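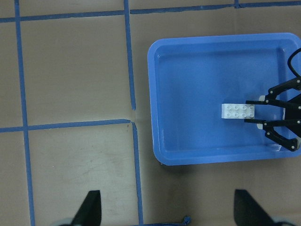 Section 6. Setting up and checking the transfer cell

6.1 Scope

This section covers the daily set-up of the two-arm Brindov transfer cell, the alignment of the grippers over the tray, and the routine care of the fingers and wrist cameras. It applies to all cells supplied under the Sondham teaching programme. Mechanical installation is dealt with in Section 3 and must be complete before any step below is attempted.

Operators must have signed the cell induction sheet. Work inside the cell with the arm power on is restricted to persons named on that sheet as set-up staff.

CAUTION: The gripper linkages can trap fingers. Switch off the arm power at the cabinet before touching any part of either gripper, and wait 30 seconds before reaching in.

6.2 Preparing the floor

The floor of the cell is divided into squares with blue painter's tape. The squares allow the tray to be put back in the same place after cleaning. They are a guide for the operator and are not read by the control software.

1. Clear the floor of all loose parts, including scraps of tape. A crumpled piece left near the tray can be picked up in place of a brick or carried under the rim.

2. Check that each strip is flat along its whole length. Press down any raised ends. Strips that no longer stick must be replaced, not covered with a second layer.

3. Small offsets between strips at a junction are acceptable. Do not lift a sound strip in order to straighten it.

4. Wipe the squares with a dry cloth. Faint smudges and scuffs which do not come away may be left.

Note: Do not use a different colour of tape for repairs. The reference pictures in the set-up folder were all taken with blue tape.

6.3 Placing the tray and brick

1. Place the tray in the square shown on the cell card, with the raised rim uppermost. The base must sit level on the floor.

2. Wipe the inside of the tray. A light sheen on the plastic is normal. Where a lamp produces a hard white reflection, turn the lamp away before continuing.

3. Lay one 2x4 brick flat in the tray with the studs facing upward. Use a white brick for alignment. The remaining colours in the kit are for exercises only.

4. Turn the brick so that its long side lies in line with the approach of the side arm. One end should point towards that arm.

5. Leave clear space between the brick and the sloped inner walls, so that neither finger touches the wall as the gripper closes.

6.4 Aligning the side gripper

1. Restore the arm power and select SET-UP on the cabinet. Speed is limited automatically in this mode.

2. Open the side gripper fully and call up position 132 from the Stimari controller. The arm will stop short of the tray.

3. Jog the arm forward in small steps until the near end of the brick lies between the two fingertips. The fingers should stand on opposite sides of the brick, with a similar gap on each side.

4. Check the view from the wrist camera on the second arm. The brick, both fingertips of the side gripper and the left rim of the tray must all be visible. The fingers of the second gripper will also show at the bottom of the view, and this is correct.

5. Close the gripper at low force. If the brick slides or turns before both fingers are in contact, open the gripper, correct the sideways position and repeat from step 3.

6. Save the position. The controller keeps the previous value until the cell is next shut down.

CAUTION: Do not jog both arms at the same time. The controller will accept the command, but it does not check for contact between the grippers in SET-UP mode.

6.5 Cable check

1. With the arm power off, follow the side arm cable by eye from the gripper back to the first clip. It should form an open loop, without twists.

2. Move the wrist by hand through its working range. The loop must not pass between the fingers or catch on the linkage.

3. If the cable falls across the fingertips at any point, shorten the loop at the clip. Do not tie the cable to a finger.

6.6 Routine care of the grippers

After every 600 cycles, inspect the pivot screws on each linkage. Tighten any loose screw by hand with the driver supplied by Vermeulen, and stop as soon as resistance is felt. Overtightened pivots cause the fingers to close unevenly.

After every 1,000 cycles, remove the fingers, clean the linkages with a soft brush and refit them in their original positions. Repeat 6.4 in full before returning the cell to use. Oil must not be applied to the fingertips or to any surface which touches the brick.

Record each inspection in the cell log with the cycle count and initials.

6.7 Reporting faults

Faults which remain after the alignment has been repeated twice should be reported to Signe Skjelbred, cell support. Requests for spare fingers, tape and trays go to Lenni Niskanen at the stores desk. Quote the cell number and the saved position value in all cases, and leave the arm power off until a reply has been received.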